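Support log | Open days and visitor demos
Print this page | E-mail this page
Reading time: 2 minutes

Ticket 29: arm pausing above the food items, Norndale open day
Opened by: Melaniia Lytvynenko
Assigned to: Vikas Joshi

Hello Vikas, and thank you for picking this up so quickly, I know you have your own stand to worry about. We have the play food table out for the Stitton school visit (the children choose what gets picked up next, and they are very firm about it!) and on our practice runs the arm keeps stopping above the banana with the gripper open. After 40 seconds it gives up and goes back to its start position. Myroslav has restarted it twice, with lots of encouragement, and we still get the same pause.

The banana and the chilli are on the green plate, with the apple in the little metal bowl and the cucumber just in front of that.
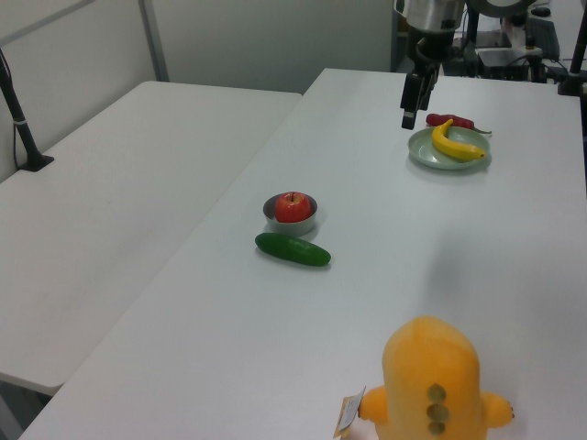

Reply from Vikas, Wednesday, January 18, 2023

Good morning both! I think I know this one, we had it at Pasetti last spring. The demo has a saved list of pick heights, and if the list was made with a different dish the arm waits for a match it never gets. Could you look in the settings and tell me which dish is selected? While you are there, please try a run with the banana across the green bowl and the chilli on the table beside it. 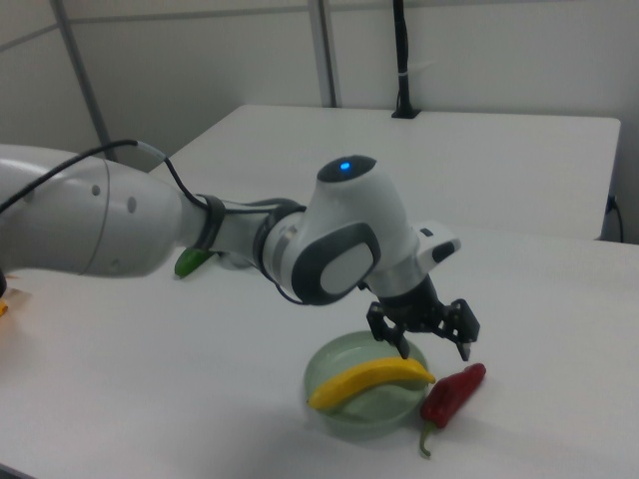

Photo: Norndale demo table / M. Semeniuk

Melaniia again. The setting says "bowl, deep", so you were right, bless you. With the banana across the green bowl we got 3 good picks in a row. Myroslav then made a new entry for the plate, which took him most of his tea break, and the plate works too now, though it is a bit slow on the way down. We can live with slow, the children like to shout at it.

One more question when you have a moment: does the new entry stay saved if Donal switches everything off tonight?

Status: waiting for reply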